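Fomside Automation Practice Group
1/9 Our working rules for robotic disassembly of desktop computers were revised in June. This thread sets out the main points for member sites. The full text is available to members on request.

2/9 Scope. The rules apply to single-arm cells that open, inspect or remove parts from end-of-life office machines. They do not cover shredding lines or battery packs. Gautam and Kania have both adopted them for their training benches.

3/9 Power. Every unit must be unplugged and left to stand before it enters the cell. The operator presses the power button once after unplugging and records this on the job sheet. Power supply units are removed whole and are never opened in the cell.

4/9 Static. Grounding of the worktable, the fixture and the gripper is checked at the start of each shift. A failed check stops work on all boards intended for reuse — including those already in the queue.

5/9 Approach. Over an exposed motherboard, the arm comes down vertically at reduced speed. Sideways moves are permitted only above the highest edge of the case. Members asked for an exception for memory slots. It was considered and declined.

6/9 Cables. Loose cables inside the case are to be tied back or unplugged by hand before the arm is enabled. Of the 107 stoppages reported to us by member sites, 19 involved a cable caught on a finger or a wrist mount.

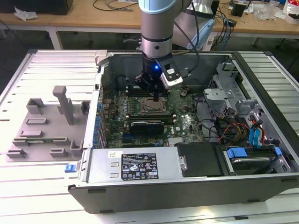 7/9 Wrist cameras. The camera cable must have enough slack for full rotation of the wrist and must be inspected every 168 operating hours. Zallero has asked whether a visual check is sufficient. It is, provided the cable is also flexed by hand at both ends.

8/9 Fixtures. Printed fixture plates are acceptable for holding small parts. Each plate carries a revision number, and plates with cracked or worn blocks are withdrawn the same day. Repairs with adhesive are not accepted.

9/9 Sites have 3 months to bring existing cells into line. Questions on sections 4 and 6 should go to the practice desk in writing, with the cell number in the subject line.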